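3.2 Isolation and enumeration of lactic acid bacteria from brine samples

Brine was collected from 39 fermentation tanks at the Plestholm facility and from two smaller tanks at Branda. All tanks had been filled with white cabbage at a starting salt level between 1.8 and 2.4% (w/v). Samples were drawn from mid-depth with a sterile pipette, held on ice, and processed within six hours. Serial tenfold dilutions were made in 0.1% peptone water and spread on MRS agar with cycloheximide added to suppress yeasts. Plates were incubated at 30 °C under anaerobic conditions for 72 h.

Counts rose quickly during the first four days in every tank and reached a plateau between 8.1 and 9.0 log CFU/ml. The Branda tanks reached the plateau later than those at Plestholm, which is consistent with their lower room temperature. Gram-negative rods were present in all samples taken on the first day and fell below the detection limit once the pH had dropped under 4.2.

A total of 817 colonies were picked and streaked to purity. Isolates that were Gram-positive and catalase-negative were kept for further work. Gas production from glucose was tested in inverted Durham tubes. Heterofermentative cocci made up most of the isolates from the first three days, and homofermentative rods were dominant from day seven onward. Transfer of the purified isolates to long-term storage followed the scheme of Hegedűs, with 25% glycerol as the cryoprotectant and duplicate vials kept at −80 °C. 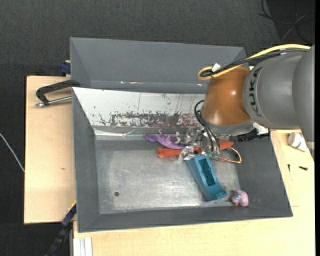 Figure 4. KUKA robot arm and gray bin at the work surface.

3.3 Identification of isolates

Genomic DNA was extracted from overnight cultures after lysozyme treatment at 37 °C. Near full-length 16S rRNA genes were amplified with universal bacterial primers, and the products were sequenced in both directions. Isolates sharing at least 98.7% sequence identity with a type strain were assigned to that species for the purposes of this study. The 16S rRNA gene does not separate Lactiplantibacillus plantarum from its closest relatives, so a fragment of the recA gene was also amplified for these isolates.

Leuconostoc mesenteroides was the most frequent species in early samples. It was recovered from every tank at Plestholm and from both tanks at Branda. Weissella species appeared at low frequency and were not found after day five. Levilactobacillus brevis was present at all stages but never accounted for the majority of isolates in a tank. L. plantarum was first recovered on day four and was the dominant species in all final samples.

Colony form was a poor guide to species. Several L. mesenteroides isolates formed large slimy colonies on sucrose agar, as expected for dextran producers, while others from the same tank formed small dry colonies on the same medium. These differences were stable over ten transfers.

3.4 Acid and salt tolerance

Representative isolates were grown in MRS broth adjusted to pH 3.5, 4.0, 4.5, or 6.2 with lactic acid, and separately in broth containing 0, 2, 4, or 6% NaCl. Optical density at 600 nm was read every 30 min for 24 h. Maximum growth rates were estimated by linear regression over the exponential portion of each curve, using the Flosum package with default smoothing.

All L. plantarum isolates grew at pH 4.0, and most showed slow growth at pH 3.5. None of the L. mesenteroides isolates grew at pH 3.5. Salt at 2% had no measurable effect on the growth rate of either species. At 6% NaCl the lag phase of L. mesenteroides was extended in all replicates, and two isolates failed to grow within the test period. The combined effect of salt and low pH was not tested and may be greater than either effect alone.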